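FOR IMMEDIATE RELEASE
8/26/25

Worholm Workshop Releases Free Plans for the Flirkon, a Hand-Held Gripper You Can Build at Home

The shared workshop Worholm announces today that the complete plans for the Flirkon gripper are open for everybody to download and to build. The package contains the part files, the list of screws, the wiring sheet and a building guide of 200 pages, which was written by the members who made the first units with their own hands.

The Flirkon is a two-finger gripper which a person carries in the hand. A camera sits on the tool and looks over the fingers. The recordings are used for teaching a robot arm how people handle soft things at home, for example towels, shirts and bed sheets.

The project was started by Sebastian Bucur and Liviu Toma, who wanted a tool that can be built on a kitchen table with a printer of normal size. The fingers were the most difficult part. The first ones were too stiff and the cloth was slipping out from them. The present version is number 8, and it bends more softly along the whole finger.

"We did not want to test only in the workshop, where the table is flat and the light is always the same," said Sebastian Bucur. "A mattress gives way under the hand and the sheet moves together with the towel. For us this is the correct test."

The cloth work is done on a bed, with a plain blue cloth on a pale sheet.
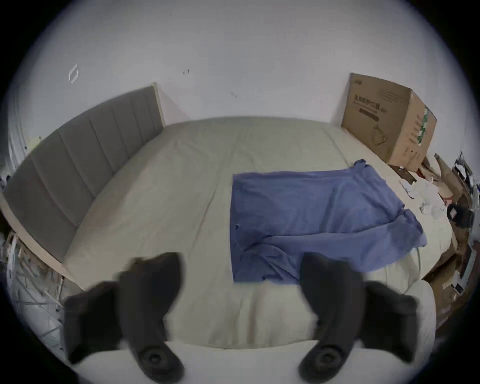
Fingers open, with the blue cloth spread out on the bed.

The wide opening of the fingers was asked for by Muireann Noonan, who is responsible for the cloth tasks. With a small opening the person must aim very exactly, and after half an hour the wrist becomes tired. With the wide opening it is possible to come to the cloth from above, to close, and to lift, in one calm movement. She recommends to the new builders that they practice the closing movement before they record anything.

The camera uses a very wide lens, so the picture is round and the corners stay black. Builders sometimes write to us that their camera is defective when they see this. It is not defective. The guide has a chapter about how to set the lens, and also how to check that both finger tips are visible at the same time.

Two people can work on the same bed, each with one gripper. In this case the guide asks them to agree first who takes the cloth, and to keep the forearms low.

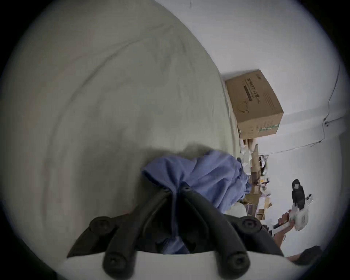
What is in the package

Part files for the fingers, the side plates and the base
List of screws with all lengths
Wiring sheet for the camera
Building guide in English, with corrections by Kirsty Mackay
Recording program Cletent, version for home computers

The members of Worholm have until now made 1,660 recordings with the gripper. A selection of them will be published together with Cletent later, when Teemu Pelkonen has finished to check the file names.

Building evenings

During August the workshop keeps one bench free for people who want to build their Flirkon with help. Please bring your own printed parts, if you have them. Screws and tools are at the place. Beginners are welcome, and soldering is not necessary.

About Worholm

Worholm is a shared workshop for printing, sewing and small electronics. It is paid by its members.

Press contact: Liviu Toma, Worholm Workshop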